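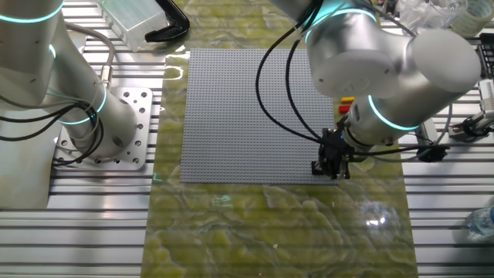

How to Run a Quick Change Backstage

Filed under: Wardrobe, Backstage

A quick change is any costume change that has to happen faster than a sensible adult would choose to get dressed. Audiences see a maid go off left in an apron and come back right in a ball gown. What they miss is two dressers kneeling in the dark with zippers in their teeth.

I've dressed musicals at the Trovum for long enough to have opinions about snaps. Most of what follows comes from our production of Plirner, a show with a cast of 16 and a composer who believed that four bars of waltz was a generous amount of time. It should work for any community, school or small professional show.

Before you start

You'll need:

A script and a copy of the running order
A stopwatch (a phone is fine until it rings)
A small blue-gelled light or a dim clip lamp
A chair that doesn't fold
A dark bedsheet or piece of drape for the floor
A laundry basket for each performer
Glow tape
Water, with a straw
A headlamp with a red setting, if your theater is as dark as ours

Step 1. Find out how long you really have

Directors will tell you there's "plenty of time." Ask to see it. Sit in on a run-through and time each change from the moment the performer clears the wing to the moment they have to be visible again. Then subtract the walk. If she exits stage left and enters stage right, and the only way around is the hallway behind the paint shop, you've lost a good piece of your change to cardio.

Our worst one was Ye-ji Sun's change from traveling suit to wedding dress in Act Two. The paperwork gave her 80 seconds. With the crossover taken out it was 67, and that included hair. Everybody was very surprised except Ye-ji, who had been jogging it for a week.

Write down the real number. Tape it where the stage manager can see it.

Step 2. Put the change where the exit is

Dressing rooms are lovely and much too far away. Set up in the wing on the side of the next entrance if the crossover is quick and the performer can start undoing things on the way. Otherwise, set up on the exit side and let them cross fully dressed. Don't have anyone run a hallway with a skirt around their knees. We tried that once.

Lay out your sheet and mark its corners with glow tape. Aim the lamp at the floor and check it from the worst seat in the house, usually the far end of row A. Get the stage manager to sign off on the spot before the crew parks a staircase there. They'll park one there anyway, but you'll have standing to complain.

Step 3. Rig the clothes

Buttons are decorative from now on. Sew them to the outside of the placket and close the garment underneath with large snaps or hook-and-loop tape. Snaps are quieter. Hook-and-loop sounds like someone tearing up a lawn, so save it for changes under a loud number.

Some other things worth doing:

Replace shoelaces with elastic, threaded and tied off so the shoe slips on.
Sew a shirt, vest and tie together as a single piece with one opening. Hyun-seo Yeom wore a full three-piece suit in our show that was, structurally, a bib.
Add a pull tab of ribbon to every zipper. Rub a little candle wax on the teeth.
Stitch jewelry to the collar where you can.
Put a dab of white thread inside the back of anything that could go on backwards.

Underdressing, meaning the next costume is already on beneath the current one, saves more time than anything else here. It also makes the performer hot and a bit lumpy. Ask first.

Step 4. Preset in reverse

Clothes go on the chair in the order they come back off it, so the first piece needed sits on top. Skirts and trousers can go on the floor, opened into a ring so that the performer steps in and you pull up. Shoes stand in front, toes pointing away from the chair.

Accessories belong in one place, every night, forever. Ours went on a tray. When Ju-won Moon helpfully tidied the tray before a matinee, a duke proposed marriage with no ring and a great deal of hand acting.

Step 5. Give everybody one job

Two dressers is ideal, three is a crowd and four is a rugby match. Divide the body at the waist. One person takes everything above, the other takes everything below, and the performer has exactly one task, such as earrings or breathing.

Write the moves out as a list and read it aloud together. For Ye-ji's change it went like this:

Performer removes hat and hands it to Dresser A.
Dresser B opens skirt, drops it, performer steps out to the left.
Dresser A takes the jacket from behind.
Performer steps into gown, arms forward.
Dresser B lifts, Dresser A closes the back.
Shoes, with a hand on B's shoulder.
Veil last.

Old clothes go straight in the basket. Hanging up comes later.

Step 6. Rehearse it cold, then slow, then dark

Do the first pass at a walking pace with the work lights on and everyone talking. Stop and fix whatever snags. Do it again at speed, lights still up. Only then turn them off, and have somebody play the music, since bars are easier to follow than a stopwatch.

We did the wedding dress 3 times in the dark before tech and got it down to one muttered word, which I won't print. Ask for this time on the schedule. Bit-na Hong, our stage manager, gave us the last part of a lunch break and called it a gift.

Step 7. Plan for the night it goes wrong

Decide now what can be skipped. Gloves can go, and so can the second petticoat. The back closure can't, so keep a big safety pin on your apron strap, already open if you trust yourself.

Agree on a word that means "go, you're decent." Agree on who tells the stage manager if the answer is no. Kaisu Pelkonen, in our pit, kept an extra eight bars of vamp ready every night and used them twice, once for a stuck zipper and once, I suspect, out of boredom.

After the show

Check every snap and rehang everything before you go home. Wax the zippers again if they've started to catch. Straws get thrown out. Anything damp goes on the drying rack by the loading door, and the tray stays exactly as it is.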